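Fri 3 November

The snack shelves were overdue. I had been putting new boxes in front of old ones since March, and last week I found a bag of crackers with one cracker in it. So I took everything down, wiped the boards and started over.

I have tried bins before. I bought a set from Hedari and used them for one summer. Things went into them and stayed there. Open shelves work better for me, even if they look busier. The uprights have holes all the way up, so the boards can be moved when I change my mind.

The rule this time is that anything we eat for breakfast goes on the left. For now that means the Purely Elizabeth granola, in the stand-up pouches with a window. They slump if they have nothing to lean on, so I put them close together with the Bobo's boxes next to them. The boxes hold their shape and work fine as a bookend.
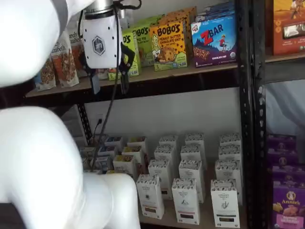 I did think about pouring the granola into jars. I own 10 jars from the Plostel outlet and most of them are empty. But then I would have to write the date on each one, and I know I would stop after a week.

The Bobo's are the apple pie ones in green and the peanut butter chocolate chip oat bites in yellow. The yellow ones go faster at our house. I keep the boxes facing out so I can read the flavor from the door – small thing, but it saves me moving them every morning.

Still to do: the baking stuff, which is in two grocery bags on the floor, and the tea. I may get one more board from Brutstead if they still carry that size.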